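Pivudel roller blind, white

A plain white roller blind for tall windows and studio spaces, made to order by Lundum. Chain on the left or right, wall or ceiling brackets included. Maximum width 154 cm. For wider windows, hang two side by side – leave a gap of 16 mm between the tubes.
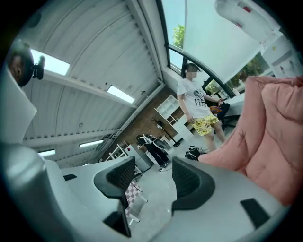 The fabric wipes clean with a damp cloth. Do not machine wash. Spare chains and brackets are sold separately under Parts.

Orders placed before the July break ship in 29 days. For curved or sloping windows, send your measurements to Halina Zieliński before ordering – cut blinds cannot be returned.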